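The Daltport Museum reopens its costume wing in March with 820 pieces of stage dress from the Paiva theater collection. Storage space has grown to 3,000 square feet.

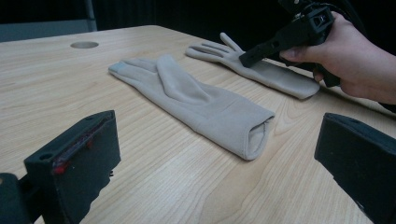 Humidity is held at 45 percent. Small items - a pair of pale, fleece-like gloves, for instance - are laid flat on a table before cataloging. Each record takes six fields.

Loans to Ollville are limited to one season.

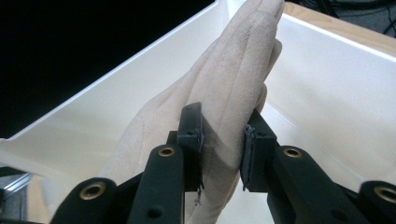

Visiting the wing

Entry is by timed ticket.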